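Packaging

Packaging is the enclosing of goods for storage, transport and sale. The word also covers the jars, bottles, boxes and wrappers themselves. Primary packaging touches the product; secondary packaging holds one or more primary packs together.

In Plimbridge, packaging was sold by weight until May 11, 2000, when the Daltia works began charging by the piece. Ekene Yusuf's history of the works lists 2970 patterns, most of them for dry foods.

See also: Labeling, Pallet
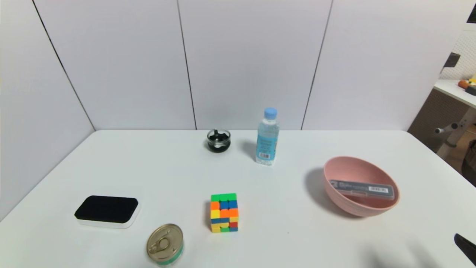
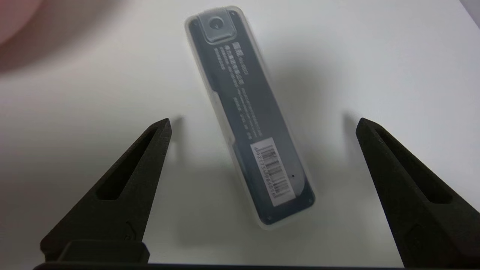 Glass jar and plastic bottle (first picture); dark box in a translucent plastic case (second picture)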